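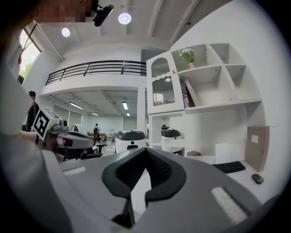

Beams, railing, mezzanine. Looking down the long side of the big room.

Print this page | E-mail this page
164 shares | 14 comments

Borham: the big room and the cabinet

Sorry for the wait. Everyone has moved in at Borham since the August meet-up, and I kept saying I'd write something about the big room and then didnt. So. Here it is.

For anyone new: Borham is the old Dultent showroom, the one behind the tyre place. Upstairs offices, one big room on the ground floor, a kitchen you could just about turn round in. We share the lease with Rollovard. Ilham Simanjuntak drew up the plans for the refit and I (Siham Khalaf) did the painting rota, the ordering and most of the moaning.

The ceiling first, as that's what people ask about. Beams left showing. The old owners had tiles up, horrible things, grey and sagging over the door. Ilham wanted them down from day one, I wanted them left alone because I'd seen the quote. Ilham won. White all over now and the beams run on the diagonal, which I'd have bet money against and I was wrong. Round lights, the glowy sort. There was a long argument about warm or cool bulbs and I've forgotten which side I was on.

Railing is black metal, horizontal bars, goes along the edge of the mezzanine from the left wall to the white pillar. The pillar had to stay (structural, we asked twice). Kept the mezzanine white too. We looked at wire and we looked at glass, glass was silly money and somebody would be cleaning it for ever.

Window up in the corner has the dark frame. Trees outside and they're nearer than you'd think. Very green in there when the sun's out. No blind yet. Blind is on the list, under door closer, above doormat.

Floor has been kept open down the middle. Please keep it that way!! Bikes go round the back. There's a good long walk to the far end and it does make you feel you've got space, after the last place, where two of us couldn't pass in the corridor with a mug each.

Now the cabinet. Second hand, from Tarigan, and it nearly didn't come in at all, the doors on the loading side open inwards and we had to take one off its hinges. 90 quid and delivery on top. I'd been looking for somthing tall for months. The new ones that size were all plain boxes and I wanted a bit of trim.

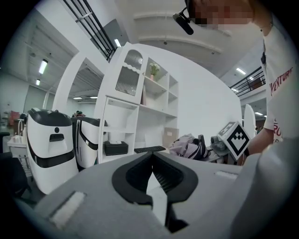
The tall white cabinet, arched door on the left, cubbies on the right. Flowers in the pink pot.

The arched door is what sold it. Scalloped trim round it and ribbed panel in the door, see-through-ish, so light gets in but you don't see the state of the shelves. Ilham calls it the wardrobe. It is not a wardrobe.

Cubbies are open and it's already a problem, things get put in them and stay. I'd like to do labels. I've been told no labels. We'll see.

Plant: pale yellowy flowers, up on one of the high shelves, doing its best. Don't know what it is, if you do then please comment. Needs somebody tall to water it.

Tissues in the lower part, black box, help yourself. Cardboard box leaning by the cubbies. Keyboard out in front, black one. If it's yours put your name on it.

Still to do: blind, door closer, doormat, kitchen tap, touch up the skirting where the cabinet came past it. Paint is in the cupboard under the stairs, small tin, stir it properly. Receipts to me by 22nd May please, I've had three from 14 of you and the total so far is 1,936 with the electrician still to come.

More pictures when I get upstairs with a charged battery. Kitchen next, once someone's washed up.

S.K.

14 comments | Share | Print this page | E-mail this page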